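Ticket 831 - Koech planner, sim only
Status: reopened
Component: Grallau perception bridge

Closed last month as "fixed by update". I don't believe it. Same Skultcombe table, same block, and the planner still throws "no valid approach" on around 9 runs in every 100.

Step 1. Ruled out the arm model. Reloaded it, checked the joint limits, no change. The side camera renders the arm and the block on the table as it should.
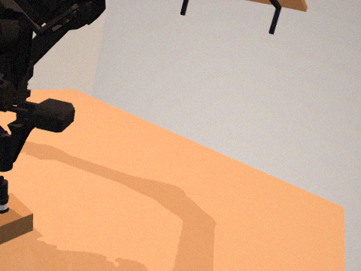

Step 2. Looked at segmentation. The block and the tabletop are both orange, and the arm throws big shadows over them. My bet is the mask goes wrong there - the Tutero notes blame the solver, with no logs to back it up.
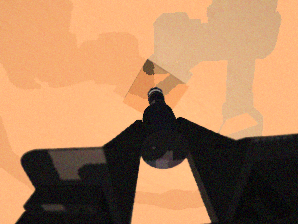 Raising the solver limit to 400 iterations only made it fail slower. Next I'll turn shadows off and rerun with the same seeds. Please don't close this again until those results are attached.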